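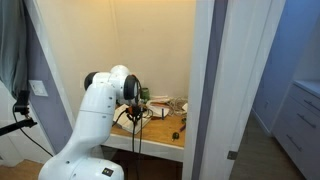

Section 4. Setting up in a shared or domestic room

4.1 Before you start

This section applies to any Clullix arm that is installed outside a fenced cell, including rooms in houses, offices and teaching spaces. Read it together with section 3 (Mounting) and the risk assessment form at the back of the guide. The form must be filled in before the arm is powered for the first time, and again if the arm is moved to another room.

One named person is responsible for each installation. At the Bekthorpe site this is Rahel Bühler. Elsewhere, write the name on the first page of the form and on the label next to the mains switch.

4.2 Marking out the working area

1. With the power off, measure the full reach of the arm from the centre of the base. Add the length of the gripper and of the longest object it will hold.
2. Add a further 600 mm on every side that a person can walk up to. Mark this line on the floor with tape.
3. Check whether any door opens into the marked area. If it does, fit a door switch wired to the protective stop input (section 6), or lock the door while the arm is running.
4. Look at shelves, side walls and door frames as well as the floor. An arm working into an alcove or a cupboard can trap a hand against a side wall at low speed.
5. Place the emergency stop where the operator can reach it without leaning over the tape. Do not fix it to the surface the arm is working on.

CAUTION: Curtains, blinds and loose clothing can be drawn into the joints. Tie them back or take them down.

4.3 Cables

1. Run the gripper cable along the arm and fasten it at each link with the straps supplied. Leave enough slack at the elbow and wrist for full travel.
2. Move every joint slowly by hand to both ends of its range and watch the cable. It must not pull tight or catch on the edge of a desk.
3. Keep cables off the walking route. Where one has to cross it, use a floor cover.
4. Camera poles and their leads count as part of the installation. Clamp them so that they cannot swing into the marked area.

Note: Soylu grippers have a connector that comes apart under load. This protects the wrist, but the gripper may drop what it is holding.

4.4 The work surface

Clear the surface of everything that is not part of the task. Hand tools, drinks and papers should be put away before the arm is switched to automatic. If an item has to stay, list it on the form and add it to the keep-out zones in the Jedis software.

4.5 First run

1. Ask everyone except the operator to leave the marked area.
2. Set the speed limit to 8 per cent and run the whole program once with the gripper empty.
3. Test the emergency stop during a movement – not only at rest.
4. Raise the speed in steps. Do not go above 45 per cent in any room that people use for other purposes.
5. Sign and date the form.

CAUTION: Never leave the arm in automatic with the room unattended. For breaks longer than 2 minutes, park the arm, switch off at the wall and take the key.

Repeat steps 1 to 3 after any change of gripper, program or furniture.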